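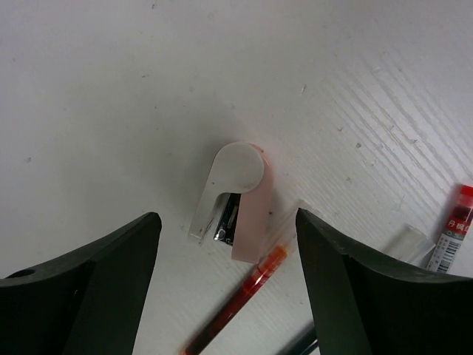

Week 2 notes: Small Desk Things, and How We Look at Them
Everyday Objects, evening section
Posted August 16, 2020

Hi everyone. A few of you asked me to type up what I said in class, because I talk fast and the board marker was dying. So these are my own notes, cleaned up a little, with the bits I skipped put back in. If you were there, you can skim down to the homework. If you missed it, read the whole thing and then go bother Blair Dunbar, who took much neater notes than mine.

Where we left off

Last time we talked about big furniture, and how a desk tells you where to sit and which way to face. This week we went small. Staplers, pens, refills, the stuff that lives on top of the desk and in the front drawer. I love this material! I could do a whole term on it, and in May I very nearly proposed one.

The stapler

Start with the mini stapler, since it's the one everybody has owned and hardly anyone has looked at. A stapler, large or small, is four jobs packed into one object. There's the part you press. There's the channel that holds the strip of staples and keeps them in line. There's a spring and a pusher that keep the strip moved up toward the front. And there's the anvil, the little metal plate with the two grooves, which bends the legs of the staple inward after they come through the paper.

Write down "anvil" if you don't have it. People keep calling it "the bottom bit," and I'll be asking you to talk about it in your drawings.

What changes from one stapler to the next is mostly how much of that you're allowed to see. The old office kind hides the spring and shows you painted steel. A lot of the small ones do the opposite, and use clear or tinted plastic for the body so the metal channel shows through. I'm thinking of the ones with a soft pink side and a white cap, where the outside is all candy and the inside is dark metal. Somebody in the second row said it looked like a toy with a real tool stuck in it, and I thought that was pretty good.

Is see-through better? For a user, there's one plain benefit: with a clear enough window you can check whether you're running low without opening anything. There's a cost too. Clear plastic shows scratches, and it shows dust that has gotten inside, and you can't wipe the inside of a stapler very easily. Radosław Kaczorowski argued that the clear body is decoration and the window is an excuse. I don't agree, but he defended it well and I'd like to hear the rest of you take it on.

We also spent a while on size. A small stapler has a short lever, so your thumb has to push harder to get the same staple through the same paper. That's why the tiny ones are usually rated for only a few sheets, and why they jam or buckle when you get greedy. When you pick one up, notice where your thumb wants to go. A rounded top spreads the pressure out. A flat top with a sharp edge will remind you of itself by the tenth packet of handouts (ask me how I know).

Pens, and why gel pens are see-through

Next to the stapler in my lesson plan I had gel pens. A classic ballpoint uses a thick, oily ink. A gel pen uses pigment or dye in a water-based gel, which sits thick in the tube and thins out as the ball rolls. You get a strong, dark line with hardly any pressure. You also use ink much faster, and I think that's a big part of why so many gel pens come with a translucent barrel. You want to know how much is left before you walk into a two-hour lecture.

With a red pen there's another thing going on. The barrel is tinted to match the ink, so the whole object turns into a label. You can find the red one in a crowded cup from across the room. Compare that with a black barrel with a small colored plug at the end, where you have to hunt. Both work, but they ask different things of your eyes.

Red pens also carry a lot of feeling, and we ended up talking about this longer than I'd planned. Several of you said you still tense up when a paper comes back with red on it. I mark in green for this class. Take that however you like.

Refills

A refill is the pen without the pen: a tube of ink, a tip, and sometimes a plug of clear grease behind the ink to keep it from drying out or leaking backward. Once you start refilling, the barrel stops being packaging and turns into a thing you own. I've had the same barrel since graduate school. It's ugly and I'd be very sad to lose it.

The trouble is fit. Refills that look the same can differ by a hair in length, or in the diameter of the tip, and then the pen either won't click or it rattles. If you're trying one that isn't made for your barrel, lay the old one next to the new one first and compare the tips and the total length. If the new one is a touch long and it's a plastic tube, some people trim the back end. Do that over scrap paper, please, and not in our classroom.

The desktop under it all

One more part that I rushed. Put any of these on a white surface and you'll learn two things fast. First, white shows every speck and scuff, so a surface that looked clean from the doorway looks tired up close. Second, tinted plastic throws a tinted shadow. Put something pink and semi-clear near a lamp and you may get a faint pink patch on the table beside it. For drawing, that's a gift. Don't fill your shadows in with gray out of habit – look first and then pick the pencil.

Texture matters here too. A finely ridged surface grips a pen better than a smooth one, and a round barrel placed across the ridges tends to stay put more than one lying along them. Try it at home with a ridged cutting board or a drawer liner.

Homework for next time

Pick one small desk tool you already own. Please don't buy anything. Draw it twice, once from straight above and once from an angle, at a size that fills at least half the page. Label the part you press, the part that does the work, and any part where the maker has let you see inside.

Then write me a paragraph or two about what that see-through part tells the user. If your object has no see-through part, write about what you wish you could see. 

Things that lost people points last year: drawing from memory, drawing a tool from a catalog, and leaving out the hinge. The hinge is always there, even on the cute ones! If your tool has no hinge at all, tell me what moves in its place.

Bring the object along with the drawing. We'll swap at the start of class and try labeling each other's. Blair has the sign-up sheet for the short talks, and there are two spots left. Radosław already has "clear plastic is a lie," so pick something else.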